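一条长桌铺到阳台门：在Kwan-ho Ho家聊客厅、果盆和粉格子桌布

生活·居家　　收藏 316　　分享 763　　评论 13

约的是晚上七点半，Kwan-ho Ho下楼来接我，手里还拎着刚从Butwood市场买的一袋梨。电梯里他就开始讲桌布了。“你待会儿一定先看桌布，”他说，“我换过三块，这块是最好的，真的，铺上以后整个屋子都亮了！”

他家客厅是窄长的一条，从进门一直通到阳台的玻璃门。搬进来的时候中介管这叫“走廊厅”，劝他把书房隔出去，他没听。现在这间屋子什么都干：吃饭、看书、写东西、接待朋友，周末还有几个人在这里包馄饨。中间是一张又长又矮的桌子，沙发顺着桌子摆，沙发后面紧跟着一张书桌，书桌上的东西比他在电话里承认的要多得多。

“隔开以后每一间都小得可怜，”Kwan-ho Ho说，“我更愿意要一个大的、乱一点的房间。你坐在沙发上剥橙子，回头就能抽一本书，多舒服啊。”

桌布是粉色底、白色细线的格子。头一块是纯白的，用了不到一个月就染上了火龙果汁。第二块是深蓝的，耐脏，可是水果放上去全都不好看，他形容说“橙子像掉进了井里”。后来他在Tseng布行的零头堆里翻到这一块，要裁的时候老板问他长度，他报了个数，回家才发现忘了留垂边，第二天又跑回去，幸好同一匹布还剩一段。说到这里他站起来比划了半天，两块布是怎么拼的，接缝藏在哪一头，我听得似懂非懂，他讲得眉飞色舞。

接着聊到果盆。他对果盆的看法很多，多到我笔记记了三页。盆是绿色的，里面套着一层白色带孔的沥水篮，两边有小提手。洗完菜和水果，连篮子提起来抖两下，再放回盆里，直接端上桌。“以前我是洗菜一个盆，沥水一个篮，上桌再换一个玻璃碗，洗三样东西，”他说，“玻璃碗是Retberg的，很漂亮，重得要命，现在拿来装钥匙。”

他的摆法也有讲究。大的先放，梨靠边，黄瓜斜着搭在后面，橙子填中间，龙眼这种小东西塞进缝里，小番茄最后放，放在伸手就够得着的地方。我问黄瓜为什么跟水果混在一起，他反问我：“黄瓜不就是拿来啃的吗？”他家从小就是这样，母亲晚饭后端上来一盆，有什么放什么，谁想吃谁拿，黄瓜往往是第一个没的。

也有不用盆的时候。人一多，他喜欢把东西直接摊在桌布上，大家围着挑，像在摊子上一样。他觉得这样大家吃得多，也聊得多。橙子挨着梨，龙眼散在旁边，看着就高兴。

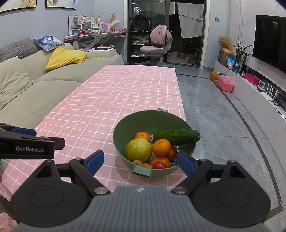

粉格子桌布上，盆装和摊开两种摆法。

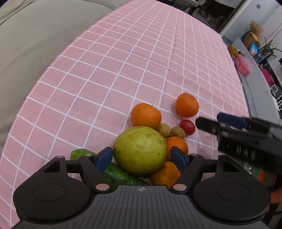
Pamton对摊开的摆法有不同意见，说桌布再好看也是布，洗过的水果要是没擦就放上去，底下准会洇出一圈水印，木桌面迟早要遭殃，还是老老实实用盆。Kwan-ho Ho听我转述完大笑，说这话他已经听了整个夏天，并且承认其中有一半是对的。他的对策是在桌布下面加一层薄毛毡，十一月以后天气干，毛毡就撤掉。

“可是盆里看不见最底下的呀，”他还是要辩一句，“有一次两颗龙眼在盆底待了一个多星期，壳都瘪了。摊开就不会忘。”

说完桌子说沙发。沙发是他上一个住处带过来的，布面，长，坐三个人很宽松，硬挤能坐五个。靠垫都不成套，黄色的是打折买的，蓝色带花纹的那个是朋友搬家时留下的，他一度想统一换成米色，挑了半天，最后只换了一个。“全换掉就像样板间了，我坐不住。”他喜欢靠垫乱扔的样子，每天早上只做一件事，把掉到地上的捡回去。

书桌那边他倒是有点不好意思。书和纸一摞一摞，台灯夹在中间，白色的收纳架本来打算按用途分格，后来变成哪里空塞哪里。粉色的小摆件是一年一年攒下来的，哪件放在哪里他记得清清楚楚，挪了位置马上就能发现。我问他有没有想过彻底整理一次，他说整理过，去年花1236块买了一整套收纳盒，盒子到家以后又多出来一堆盒子要收，后来大部分送给了楼下。留下来真正好用的，是一辆黑色金属架的小推车，放常看的书和零碎，写东西的时候推到椅子旁边，吃饭的时候推走。

“推车我可以夸一个晚上！”他说着真的夸了十来分钟。轮子要选带刹车的，最下层放重的，中间一层千万别放满，留一只手能伸进去的空。他还试过把推车当餐边车，推到长桌这头放碗筷，转弯的时候碰翻过一回酱油，之后就专车专用了。

墙是淡淡的蓝灰色，他自己刷的，刷了两遍。第一遍干了以后偏绿，他在沙发上坐着看了两个晚上，还是决定重来。墙上挂的画他不肯多讲，只说高度调过好几次，最后是按坐着的视线定的，站着看会觉得略低。我站起来看了看，又坐下去看了看，他说得有道理。

聊到快十点，他又去厨房切了一个梨，Butwood的梨皮糙，带斑点，卖相一般，水分很足。他切梨不去皮，切成月牙，核留在中间立着，大家从外圈一片片拿。“你看，核放中间，盘子都不用转。”

临走前我问他下一步还想动哪里。他想了一会儿，说阳台门边上老是堆东西，包啊鞋啊，回家顺手一放就在那里了，也许加一张矮凳，也许加一排挂钩，还没想好。还有桌布，他打算趁Tseng那边换季再去翻一次零头，想找一块黄格子的冬天用。

评论（13）　显示最热 4 条

小满不满：带沥水篮的盆我家也有，洗草莓特别方便，就是篮子的孔容易卡菜叶，要用旧牙刷刷。

橘子汽水：蓝灰色墙求色号！我刷过一次，也是第一遍发绿，气得我直接贴墙纸了。

阿棠：黄瓜放进果盆党举手。我们家还放生的水萝卜。

北窗：毛毡那招试过，夏天会闷出味道，建议换成硅胶的薄垫，剪成比桌面小一圈就行。

相关阅读
· 小推车到底该放哪一间：五户人家的用法
· Tseng布行零头区逛法
· 不成套的靠垫怎么搭
· Butwood市场秋冬水果记
· 刷墙之前，先坐下来看两个晚上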